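Shared cutlery returns to the Sketcombe dining room

The Sketcombe Residents' Centre has brought back communal table settings in its ground-floor dining room, following a review of how meals are served at the building. Individually wrapped cutlery packs were withdrawn at the start of November and will not be reordered.

Under the new arrangement, cutlery is kept in a steel container on the table and diners help themselves. Knives, forks, spoons and chopsticks are all provided - a request made by many of the 91 residents who replied to the centre's meals survey. 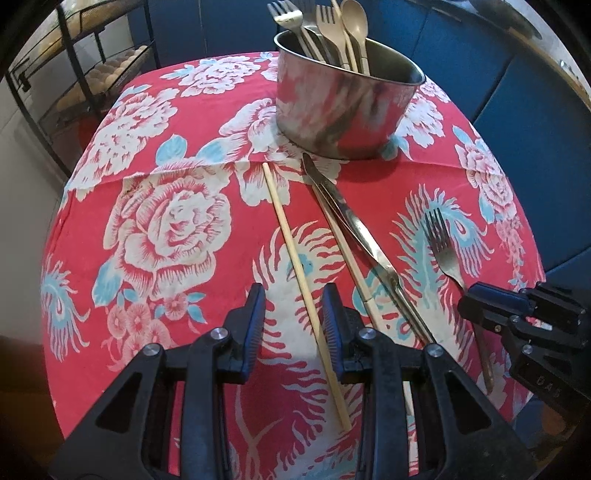
Cutlery and chopsticks on one of the dining room's floral tablecloths.

The change was proposed by Yutong Ding, catering manager at the centre, who also asked that the existing plastic forks and spoons remain in use alongside the metal ones. Some residents find the lighter pieces easier to hold, and replacing them was judged unnecessary. 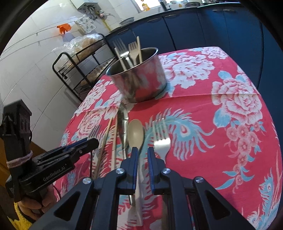 Residents are asked to return clean, unused items to the container with the heads facing up, and to take used items to the hatch beside the kitchen door. Tables will be reset twice a day, at 11 am and 4 pm.

The patterned red tablecloths will stay in place until the end of winter. The Bralorthorpe centre is expected to adopt the same arrangement in the new year. Comments may be left at the Sketcombe reception desk, which is open until 5 pm.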